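Multi B Vitamin Tablets (多种B族维生素片), Large Bottle

Wynne Import Grocery & Household
Home / Pantry & Health / Vitamins / Imported

In stock, back shelf and web
Ships Tuesday
Add to cart
Add to wish list

The big white bottle with the green screw cap. Back again. If you bought it from us before you know the one, green label, big yellow characters across the middle. People call it "the green B" on the phone and that works fine, we know what you mean.

Chinese-market packaging. The name 多种B族维生素片 just means multiple B-vitamin tablets. So tablets, to swallow. Not gummies, not the fizzy kind you drop in water. We do have a fizzy one, different page, orange tube.

Quick details

Form: tablets
Pack: one bottle, screw cap
Bottle: white plastic, wide and round
Label language: Chinese, with the product name also in English
English leaflet: we print our own, one folded sheet per bottle, goes in the bag
Item group: Vitamins, imported
Limit: 5 bottles per order
Sold by: the bottle. No half cases, no loose tablets, please stop asking Kevin.

About the size

It's a large bottle. Won't fit in the door of most medicine cabinets and won't fit in a purse unless it's a serious purse. Most customers leave it on the kitchen counter or in the cupboard with the tea and fill a little weekly box from it. We sell the weekly boxes, see below. If your shelf is tight measure first. We had a run of returns in October that were all "too tall for my shelf" and we took them back but would rather not do that again, shipping isn't free for us either.

Wide body so it stands up by itself pretty well. Good for a turntable. Good for a deep drawer if you lay it down, cap tight.

What you get on the leaflet

Kevin Palomino types up the English leaflet from whatever is on the batch we recieve. Ingredients, directions, storage, date. It gets redone when a new batch comes in, so don't go by the old one stuck on your fridge. Want to read it before you order? Email the shop, we send it as a PDF same day if we're open. We don't post it on this page, the batches change and the page doesn't get updated fast enough.

If the leaflet and the label ever disagree go with the label, then call us.

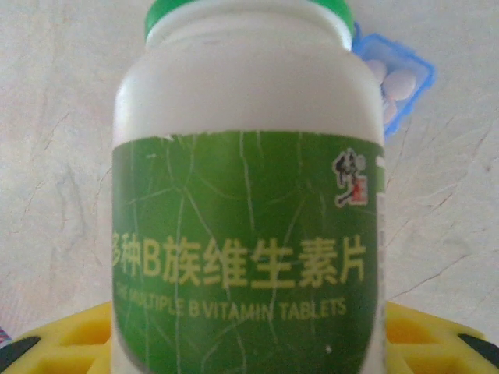
Shipping weight comes out heavier than people expect once it's in a box with padding. Up to 800 g per parcel goes at the small rate, that's one bottle and maybe a pack of tea. Two bottles and you're in the next bracket. Might as well fill the box at that point. Orders going further than 300 miles take an extra day or two, sometimes three if it's snowing.

Store pickup is free. Side door, ring the bell, have your order number ready.

Storage

Cool, dry, cap on. Not over the stove. Not on the windowsill. Not in the bathroom if you take long hot showers. Don't move the tablets into an empty jam jar, you lose the date and the lot number and then we can't look anything up for you.

Write the day you opened it on the cap with a marker. Cheap trick, works.

Kids in the house: high shelf, closed cupboard. Same as any other pills. Do not count on a cap to keep a four year old out.

Before you order

We're a grocery store. We can tell you what's printed on the bottle, what it costs and when the next box comes in. We can't tell you if you need it. Pregnant, nursing, on prescriptions, already taking a multivitamin, buying for a child: ask a doctor or pharmacist first and show them the leaflet. These statements have not been evaluated by the Food and Drug Administration. This product is not intended to diagnose, treat, cure or prevent any disease.

Follow the amount on the label. Don't double up if you skip a day.

Questions we get

Is it the same as the one my aunt brings back from her trips?
Maybe. Lots of bottles out there in similar colors. Send us a photo of her label, both sides, and we'll compare the characters.

Can I get it without the Chinese label?
No. Comes how it comes.

Does it have B12?
It's a mix of B vitamins. Which ones and how much is on the leaflet for the current batch. Ask for the PDF.

Is it vegetarian?
Depends on the batch paperwork again. Ask before ordering, not after.

The label on mine is scuffed, is it old?
Check the date. They travel packed tight and paper labels rub. If the cap seal is broken that's diferent, don't take any, call us and we replace it.

Can I return it?
Unopened, yes, with the receipt. Opened, no, unless something was wrong with it when it got to you.

When do you reorder?
When we're down to the last case. The wait is anywhere from two weeks to way too long. Put your email in the box at the top and you get one message when it's back. Just the one, we don't do a newsletter.

Goes with

Vavevik weekly pill box, seven lids, clear. Sits flat, the lids open one at a time. Good for older hands.
Vavevik cupboard turntable, small. Holds a couple of large bottles and the honey.
Barley tea, 1000 g bag. Nothing to do with vitamins, everybody buys both.
Paper labels and marker set, for dating jars and caps.

Customer notes

"Third bottle. Came fast. Box was bigger than it had to be."

"Good, but I wish the English directions were on the bottle itself instead of a seperate sheet. I lose the sheet."

"Bought for my mother in law, she recognized the characters right off and was happy. Shelf problem as mentioned, it lives next to the rice cooker now."

"Asked for the leaflet at 4 pm, had it by 4:20. Thanks Kevin."

Price is per bottle, tax added at checkout where it applies. Price can change with the next case. Orders in before noon get packed the same day, anything later gets packed the next day we're open.

Phone orders OK, let it ring, we may be up a ladder.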